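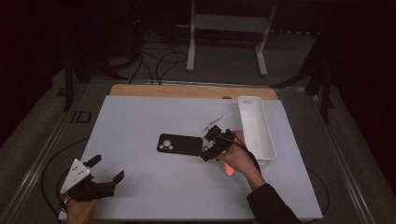
Hi all,

Time for the January update on the Borkberg packing bench. It's been a good stretch, and I have more to say than usual, so grab a coffee!

First, the phone cases. The Drevwood order came in at 175 of the matte black ones, and we've put 137 through the bench so far. The rest are in their cartons under the stairs and should be done well before the next invoice goes out. I'm happy with the pace. We lost a morning to a label mix-up (two sizes, one box, my fault), but we caught it early and only 13 cases had to be relabeled.

The routine at the table has settled down nicely. A case goes face down on the white board so the camera cutout is easy to check, then it goes into the white tray on the right. We used to have the tray on the far side, and everyone kept reaching over their own work to get to it. Moving it over cost nothing and I wish I'd tried it back in the fall! The handle slot in the end is great for carrying a full one over to the shelf, too.

I also want to say a word for the white board. You'll remember I went back and forth on it in the last report, because the Zandelen quote was lower for gray. I'm glad we paid the difference. Black cases on a white surface are so much easier to look over, and the people on the late shift have stopped asking me for another lamp. (They'd still like one. It's in the wish list below.)

Money is fine. We're a little under on supplies and a little over on shipping, and the two just about cancel out. The spreadsheet is in the usual folder, with the Sandhu delivery charges on their own tab this time, as you asked.

What I'd like to do with the next part of the grant:

- get 2 more trays like the one we have, so a full one can leave the table without stopping the work
- one decent lamp
- try the same setup with the clear cases, which show every fingerprint and are going to be a pain

I'd love a quick yes or no on the trays before the end of the month, as the supplier is holding the price for us. The lamp can wait for our next call, and I'll send the clear case samples over once they arrive.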